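Section 4. Setting up the wrist camera and the first cup pick

Read section 3 first. If the arm is not bolted to the bench, go back and bolt it. A G-clamp is not a bolt, whatever the last person told you.

You will need:
The Hondamik arm, homed
The wrist camera and its short lead
The box of blocks and the yellow cup
The 2.5 mm hex key, if it has come back from wherever it goes

4.1 Switch on the arm supply and wait for the Hondamik board to show a steady light. A blinking light means it is still thinking. Leave it alone.

4.2 Plug the camera lead into the upper socket. The lower socket fits just as well and does nothing at all.

4.3 Start the Zastinis program on the bench laptop and type 2154 when it asks for a port. If it says the port is busy, someone has left a second copy running. Close both and start again.

4.4 Load the pose called "look down". The wrist should stop 125 mm above the mat, pointing straight at it.

CAUTION: Keep your hand near the stop button and your other hand out of the way. The arm is slow, but it does not take hints.

4.5 Put the cup on the mat, open end up, slightly right of centre in the camera view. Scatter a few blocks to the left of it. Resist the urge to line them up with the grid — the arm has to cope with untidy people.

4.6 Open the fingers fully and jog the wrist down in small steps until a fingertip shows at the bottom of the view, over the near side of the cup.
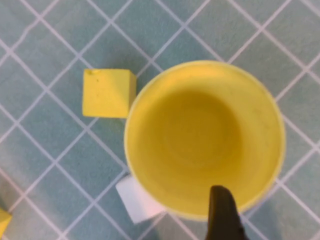

Words and picture: Thitima Jaidee
Tornville Shared Workshop, bench guide, March 2023

4.7 Check the gap between the cup and its nearest block. A yellow cube this close to a yellow cup is a fair test of the colour setting. If the program draws one outline round the pair, lower the "merge" value a notch at a time until you get two.

4.8 Look at the white block as well. With the cup's wall hiding part of it, the program may mark it as a smaller block or ignore it. Either will do for now. Blocks only half in view at the corner should be ignored, and if they are not, tick "skip edges".

4.9 Save the settings under your own name. Wilfredo Evangelista's file is called "final" and so are its four successors. Do not add to the family.

4.10 Press Grip once. The fingers should close on the wall of the cup and stop. If they keep squeezing, press stop, set the grip limit to 123 and try again.

NOTE: The chipped cube is still in service. Please don't throw it out, as the program copes with it perfectly well.

4.11 When the cup lifts cleanly three times running, go on to section 5. If it drops, check the finger pads for dust before you touch the numbers. Mahawong pads need a wipe with a damp cloth and nothing stronger.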